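About Us

Hi, and welcome to Namon! If you found your way to this page you're probably wondering who we are and why we have so many opinions about tables. Fair enough. We're a small sewing and mending school in Praltham, up one flight of stairs over a hardware store, and we teach grown-ups (and a few very determined teenagers) how to fix, take in, let out, patch and generally rescue the clothes they already own.

I started Namon because I was tired of hemming my own jeans on the floor. My apartment had one table, it was round, it wobbled, and it was always covered in mail. I'd crawl around on the rug with pins in my mouth and end up with one leg longer than the other. So when I finally signed a lease on a real room, the first thing I spent money on was a good big work surface, way before I bought a single new machine. My sister thought I'd lost it. She has since borrowed the table for wrapping paper season three years running, so I consider the matter closed.
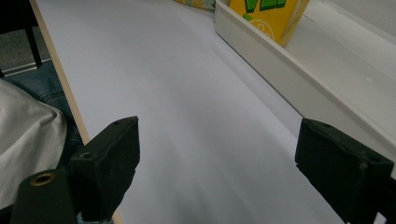 Tegwen Samuel
Founder and head teacher

The tables are pale and smooth with a light wood edge, and I picked them for two reasons. One, you can see a dropped pin on them. Two, nothing snags. If you've ever dragged a silk blouse across a splintery old door propped on sawhorses (hi, that was my college years), you know the little ripping sound I'm talking about, and I never want to hear it again.

Jeans are a pretty safe thing to wear to class, by the way. People email to ask! Wear whatever you can sit in for a couple of hours, and skip the big floppy sleeves if you have a choice. You'll be at the table the whole time with fabric in your lap, and lint gets everywhere.

How a class goes: you come in, you put your bag on a hook, you wipe your table down. Yes, you, even if it looks clean. Then you bring out your project and spread it flat, and we come around and talk about what it needs before anybody cuts or unpicks anything. I'm a bit of a bore about this part. Most of the sad stories I hear start with somebody cutting first. After that you get to work and it gets pretty loud and friendly, and there's tea.

We run 2 levels, and the names need explaining. Numau is the beginner course: buttons, hems, small holes, a zipper if you're feeling brave. Odera is for folks who already know their way around a seam and want to take in a jacket or reline a coat. You don't have to do the first to get into the second, just bring something you've made or fixed and let us have a look at it. We won't be snooty. My own first zipper went in upside down and I wore that skirt for a whole winter.

My partner in all this is Rehema Mushi. She came as a student one January with a coat that had no lining left to speak of, and by spring she was answering half the questions in the room, so I asked her to teach. She runs Odera now and she's much more patient than I am. She's also the reason the place stays neat. Before Rehema we had jars, tins, cookie boxes, a hat full of elastic. She tossed most of it (I kept the hat) and brought in plain trays, one per table, and made a rule that small stuff lives in the tray and the middle of the table stays clear for cloth.

I grumbled for a week and then never lost a bobbin again. Well, hardly ever. The rim is high enough that things don't roll off onto the floor, and when class is over you pick up the whole tray and carry it to the shelf. Done! I've got one at home now for keys and batteries.

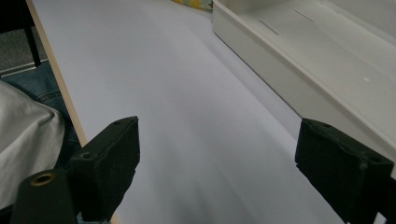

A clear table and a white tray, the way we like it.

We keep a box of 100 odd buttons by the door, and it's free to dig through. Take one, leave one if you've got one. We don't sell fabric and we don't take in mending for other people, so please don't be offended if I hand your pants back to you along with a class schedule. I'd love to help you do it yourself, though!

If you want to see the room before you sign up, come on up in the half hour before any class. The stairs are steep and the door sticks, so give it a good shove. One of us will be wiping down tables and happy to chat.

Tegwen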